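In Praise of the Dull Checklist

Every few months somebody forwards me an article about the future of automation, and I read it standing up, waiting for a zero reference to finish. The future, according to the article, will need very little human attention. The present has me on my knees on an office carpet with a hex key.

I look after one two-armed robot. It opens cabinet doors for a living, or practices to. 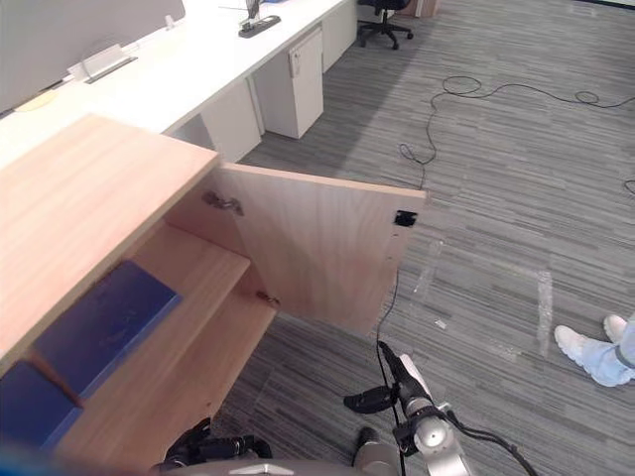
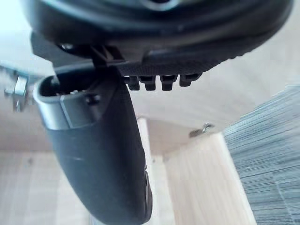
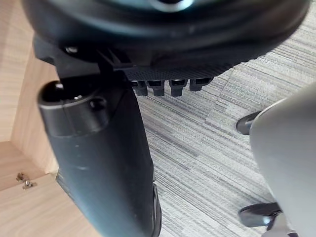 My quarrel is with the way setup gets budgeted, meaning as nothing. When Veltia drew up the plan for our cell there was a line for the machine, a line for software, and a line for "contingency," where I believe I live. Last quarter I logged 133 hours on the thing. Thirty of those went to finger screws. They back out a hair at a time, the grip starts to drift, and a very expensive arm begins missing its target by the width of a pencil lead. Then there's a meeting about the vision model.

It is hardly ever the vision model. Deolinda Frade, who trained me at Hodness, had a rule that no one was allowed to say "calibration" until they had put a hand on every fastener below the elbow. I thought this was superstition. I was 24 and liked saying calibration.

So, my modest proposal. Check the screws before the first run in the morning, with the power off and the coffee somewhere else. Wiggle each cable at the connector. Write down what you found, including "nothing," in a paper notebook that lives with the machine. Our fault log has 973 entries and I'd guess the useful ones are in pencil.

The objection I hear most is that this doesn't scale. Fine. Neither does dentistry, and I notice people keep their appointments. Obura sells a dashboard that promises to replace the morning check, and I sat through the demo in March. Lovely graphs. I asked whether it could tell a loose screw from a tired gripper pad and was told that was on the roadmap.

I'll buy it when it ships. Until then I want two line items in next year's plan: half an hour each morning, and a decent pair of knee pads.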